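Farkotport Community Larder
Second interim report to the Strazds Fund
Reporting period: February to date
Submitted 10/6/23 by Triin Tamošiūnaitė, project lead

1. Purpose of this report

The Fund asked for a short written account at the halfway point of the grant, covering deliveries, spending, changes to the original plan and anything likely to affect the second half. The headings follow those in the award letter. The accounts for the period are attached separately and have been checked against the bank statements.

2. Background

The Larder supplies fresh vegetables and a small range of dry goods to households in the Farkotport and Vostavano areas. Under the present grant we undertook to increase the share of fresh produce in each household's supply and to replace cardboard cartons with containers that can be washed and used again. The first report dealt mainly with the fitting out of the packing room. That work is finished, apart from a second sink, which the landlord has agreed to install at his own cost.

3. Deliveries

The number of households registered at the close of the period was 367. The Larder made 3192 deliveries, of which 2931 contained fresh vegetables. The remainder were dry goods only, either at the household's request or on the days when the wholesaler could not supply us.

Supply was weakest in February. Peppers and tomatoes were dear and often poor, and we bought carrots, swede and cabbage in their place. Households were told of the change by a printed slip in the box. Prices have since eased, and peppers and tomatoes have returned to the standard supply.

The Vostavano round took longer to settle than expected. Two of the streets on the original list can only be reached by van from the north end, and the round has been redrawn so that they are served first. The driver's hours on that round are now within the figure in the budget.

4. Containers

The application allowed for one type of container, a plastic storage box with a lid and handles. We bought 108 of these from Dadeo and have used them for fresh produce throughout the period. They wash well and the lids stay on in the van. Nine were not returned by households, and four of those have been recovered.

The plastic boxes proved less suitable for potatoes and onions, which sweat when the lid is closed. After discussion with the Fund's officer we moved these heavier vegetables into wooden boxes, which were already in our possession and did not call on the grant. A household which takes both now receives one of each. This has changed how orders are packed, stacked and carried, and the written packing instructions have been revised accordingly.

The main points of the revised instructions are as follows.

Wooden box at the bottom, plastic box on top, with the lid fully closed before the two are stacked.

Soft produce is left out on the table until the heavier goods are in. Tomatoes go in last.

Peppers are looked over for soft patches and for damage at the stem. Any that fail are set aside for the soup kitchen, provided they are still fit to cook.

The stack is not to be lifted by the handles of the upper box. Each box is carried to the van on its own.

The last point was added after a wooden box was dropped on the loading step. No one was hurt, but the box was broken and its contents had to be replaced from stock.

5. The packing room

Packing is now done at a table with a plain white top, in place of the trestles used during the first months. The surface is wiped down between orders. Staff report that a pale surface makes it easier to see soil, leaf and split skins before produce goes into a box, and the amount returned as spoiled has fallen.
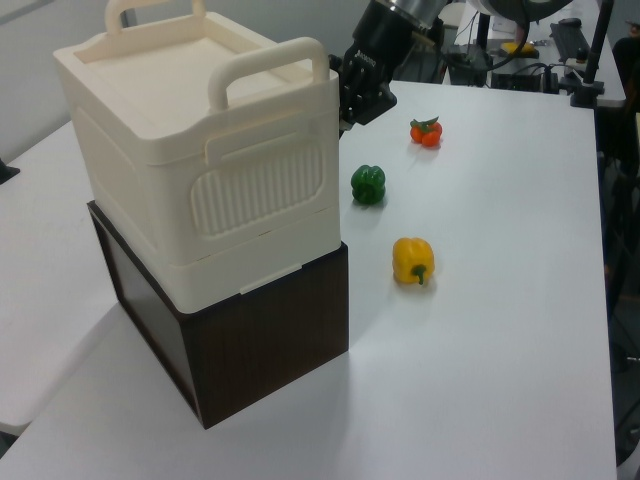 Triin Tamošiūnaitė asked that the Fund be told plainly that the two-box arrangement takes up more room in the van than the single box we budgeted for, and that she would sooner run a second trip on the longest round than go back to mixing potatoes with salad vegetables. The cost of that second trip has been met so far from the fuel line, which was underspent in the early part of the grant. It will not be covered by that line for the whole of the second half.

6. Spending

Expenditure is within budget under every heading except cleaning materials. The overspend there is small and arises from the washing of returned boxes, for which too little was allowed. We propose to meet it from the stationery heading, where printing has cost less than planned. No equipment has been bought beyond that listed in the award letter.

7. Matters for the Fund's attention

We ask the Fund to approve the transfer from stationery to cleaning materials described in section 6.

We ask for a decision on whether the unspent part of the fitting-out money may be used for van fuel in the second half - a revised budget page is attached showing both outcomes.

The wholesaler has given notice that its delivery charge will rise. The new charge has not yet been confirmed in writing, and we shall forward the letter once it is received.

8. Next period

The Larder will keep the present number of rounds and will not open new registrations until the van question has been settled. A survey of households on the contents of the boxes has been drafted and will go out with the deliveries. The results will be included in the final report, together with a full count of containers in use, lost and repaired.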